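Laborbuch Sturka, Greifer und Handkamera
25. Mai 2019

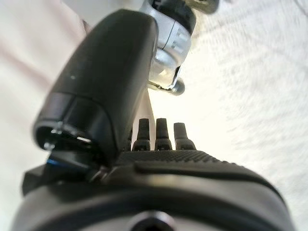

Bild der Handkamera: Gehäuse und Basis des Greifers, dahinter der weisse, flauschige Stoff.

Heute Maske für die eigenen Teile des Greifers neu gemacht. Die alte Maske stammt noch aus Dezember und passt nicht mehr zur jetzigen Lage der Kamera. Man merkt es am Segmentierer: er nimmt den Rand der schwarzen Basis als Stoffkante und schlägt dort einen Griffpunkt vor. Der Planer glaubt ihm das und verweigert danach die Bewegung wegen Selbstkollision. Im Log sieht es so aus, als ob der Planer schuld wäre. Er ist es nicht, ich habe dafür den halben Vormittag verloren.

Vorgehen für die Maske: 300 Bilder aus dem Ringpuffer genommen, mit verschiedenen Stellungen vom Arm, pro Pixel die Varianz gerechnet. Was sich wenig ändert, gehört zum Greifer. Bei dem schwarzen Gehäuse und bei der Basis geht das gut. Bei dem silbernen Gelenk oben geht es schlecht, das Metall spiegelt und die Helligkeit springt mit jeder Stellung. Diesen Bereich habe ich von Hand als Polygon eingetragen. Auch die Reihe der vier schwarzen Stifte auf der Basis ist von Hand nachgezogen, zwischen den Stiften schaut heller Hintergrund durch und die Varianz hat dort Löcher gemacht. Ich habe die Zwischenräume einfach mit maskiert. Wir verlieren dadurch wenig Stoff und die Kontur ist ruhiger.

Danach die Maske um 20 Pixel erweitert. Das Gehäuse liegt sehr nah vor der Linse und ist unscharf, die Kante ist also breit. Mit kleinerem Wert blieb ein dunkler Saum stehen, den der Segmentierer wieder als Falte gelesen hat.

Zweites Problem, Belichtung. Die Automatik misst über das ganze Bild, und so viel davon ist schwarz, dass sie immer zu hell regelt. Zwischen dem Gehäuse und dem silbernen Gelenk brennt der Hintergrund fast aus. Im weissen Plüsch sieht man die Struktur der Fasern nur noch schwach, und die blassrosa Fläche links ist fast so weiss wie der Rest. Für die Trennung der zwei Stoffe brauchen wir aber genau diesen kleinen Unterschied.

Ich habe die Messung im Treiber jetzt auf die Pixel ausserhalb der Maske beschränkt. Der Knoten von Tollance erlaubt das nicht direkt, man kann nur ein Rechteck angeben. Darum rechne ich das Histogramm selber und setze die Zeit über den Parameterdienst. Obergrenze für die Belichtungszeit: 2.000 Mikrosekunden. Die Regelung ist ein einfacher P-Regler, mit Integralanteil hat es gependelt.

Test mit aufgezeichneten Daten, der Arm stand dabei. 59 Aufnahmen mit hellem Stoff, alle mit alter und neuer Maske durch die Kette geschickt. Alte Maske: falsche Griffpunkte auf der Basis, meistens an dem glatten Wulst unter dem geriffelten Streifen. Neue Maske: keiner mehr auf dem Greifer. Die Belichtung kann ich so natürlich nicht prüfen, die Bilder sind ja schon belichtet. Das muss am laufenden Arm gemacht werden.

Noch unklar: das runde Loch unten in der Basis. Es liegt halb am Bildrand, und der Kantenfilter findet dort trotz Maske manchmal einen Bogen. Ich vermute, dass der Filter vor dem Maskieren läuft und nicht danach. In der Konfiguration von Flurkevum steht die Reihenfolge anders als in unserem Startskript. Wer das Skript zuletzt geändert hat, bitte kurz melden.

Die Maske liegt im Ordner sykora_hand, die alte habe ich umbenannt und nicht gelöscht. Achtung, die Sýkora-Bibliothek lädt Dateinamen mit Akzent nicht, sie gibt auch keine Fehlermeldung und nimmt dann eine leere Maske. Also ohne Akzent schreiben.

Offen:
- Belichtungsregler am Arm testen, zuerst mit halber Geschwindigkeit
- Reihenfolge Filter/Maske klären
- Startskript soll abbrechen, wenn die Maske leer ist
- Farbabstand Weiss/Blassrosa noch einmal messen, wenn die Belichtung stabil ist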